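Gripper trials: your questions, my answers

I get the same handful of emails every week about the gripper comparison, so I've put the answers in one place. If yours isn't covered, write to me and I'll add it (eventually, I'm slow in June).

What are you comparing?

Four things, really: grippers, wrist cameras, the controller box, and how badly I can wire all three together on a Sunday. The grippers get most of the attention. I've been through a Zurnari two-finger, a Skalex with the soft pads, and a linkage type with metal finger brackets on both sides of the housing. The Meinecke is still in its box.

Where do you do the tests?

Mostly in Flerville, in ordinary buildings with ordinary doors. I started out on a bench with wooden blocks like everybody else, and after a month I could pick up a wooden block beautifully and do nothing else. Doors, drawers and cupboards are far more fun!

Why so much fuss about door handles?

Because they're a brilliant all-in-one test. You have to find the thing, line up with it, close on it without slipping, and then turn or push down without fighting the door. A gripper can be lovely at picking up cups and hopeless at a lever. I've had 83 goes at levers so far with the Zurnari and it managed 74 of them, so that's 9 misses, and I can tell you most of those were my fault for coming in too low.

Is a lever easier than a round knob?

For a two-finger gripper, yes, by miles. You can pinch a lever or simply hook a finger over it and press. Knobs need a proper wrap and a wrist that can roll a long way round, and my wiring doesn't love that. I keep the two in separate tables so the knob results don't drag everything down.

What does the wrist camera see on the way in?

More of the gripper than newcomers expect. With the camera sitting that close, the housing and the brackets fill the bottom of the view the whole time, and whatever you're reaching for has to share what's left. For a door I like to begin with the handle just above one pair of brackets, with the panels and the casing in view as well, so there are plenty of straight lines to square up against.
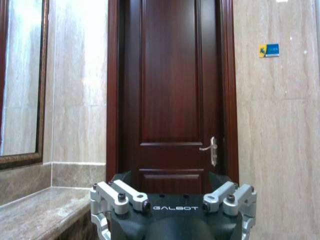
Does a shiny surface upset the camera?

It can do. Polished stone, glossy varnish and mirrors are the three I watch for. Depth readings go patchy on a mirror, and a bright wall can fool the auto exposure so that a dark door turns to mud. I lock the exposure on the door before I start and leave it alone. On the Skalex kit you'll find that setting two menus down, under a name that makes no sense (it's "scene hold", you're welcome).

A silver handle on dark wood is about as kind as it gets, by the way. White handle on a white door? Good luck.

Which controller should I get?

Whichever one your arm's supplier will answer the phone about. Sorry, I know that's dull. I've used two, and the difference in grip quality was tiny compared with the difference in how long I spent hunting for the right cable. If you want one thing to check, ask how often it reports finger force. Mine went from jerky to smooth when I turned the reporting rate up, and I hadn't touched anything else.

How much have you spent?

2,000 pounds, not counting the arm, and please don't forward this page to anyone I live with. A good slice of that went on finger pads. They wear out faster than you'd think, and I kept buying the wrong thickness.

Can I send you a gripper to try?

Yes please! Tell me the bolt pattern and the connector first so I can see whether it'll go on my wrist plate. You pay postage both ways, I write up whatever happens, and you don't get to read it before it goes up.

When is the Meinecke write-up coming?

When the adapter plate turns up. I ordered it, it came with the holes in the wrong place, and I've ordered it again.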